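Flerbridge Outdoors Board > Winter Travel > Gronton in late season: worth it or am I kidding myself?

slushpuppy_dan
Posted 21st April

Booked four nights at Gronton next March in a fit of optimism and now the doubts are creeping in. The brochure says "snow-sure." The brochure also says the bus from Kositz is "scenic," and I've been on that bus. Has anyone gone that late in the season? I ski at the level of a man who once took a lesson.

edgecatcher
Re: Gronton in late season

I went two years running. Mornings are great, and by lunch the bottom third is soup. The top station is at 4000 feet, so don't expect miracles. Get up early, ski until your legs complain, then sit on the deck and tell people you're pacing yourself.

moguls_no_thanks
Re: Gronton in late season

Disagree with edgecatcher. I was there in March and the afternoon snow was fine if you stayed on the north side. The people complaining were all on the same run, the one next to the bar. Draw your own conclusions.

edgecatcher
Re: Gronton in late season

I was on that run for the snow.

tamuno_or_bust
Re: Gronton in late season

Cancel it and go to Tamuno. Fewer lifts, I'll grant you, but you don't stand in line behind a whole school trip to ride them. My pass was $357 for the week, and I've paid nearly that at Gronton for a long weekend and a burger.

Rough order of business if you stick with Gronton anyway:

1. Take the early bus out of Kositz. The late one gets in after the rental shop closes, and then you've lost half of your first day as well.

2. Rent boots in the village. The place at the lift base has up to 100 people in it by nine, all of them holding one boot.
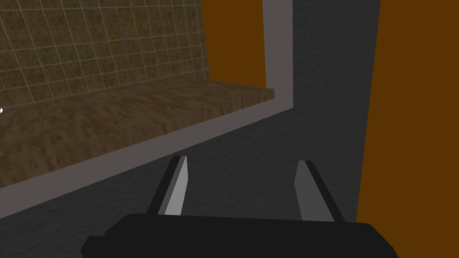
3. Buy the pass online. The ticket window charges more and makes you feel bad about it.

4. Bring your own lunch. See burger, previously mentioned.

slushpuppy_dan
Re: Gronton in late season

Useful, thanks. Not canceling, the deposit is gone either way. Is the village boot place open on Sundays?

moguls_no_thanks
Re: Gronton in late season

It was when I went, from 8 in the morning. Number 4 is nonsense though. The soup at the mid station is the best thing on the mountain, and that includes the mountain.

tamuno_or_bust
Re: Gronton in late season

It's canned.

moguls_no_thanks
Re: Gronton in late season

Then it's very good canned soup.

edgecatcher
Re: Gronton in late season

Dan, one more thing – pack sunscreen. I came home with a goggle tan so sharp my dentist asked about it. And if you do end up on the run by the bar, keep left at the bottom. The right side is where the snowboarders sit down to think.

slushpuppy_dan
Re: Gronton in late season

I may be joining them. Will report back if my knees allow it.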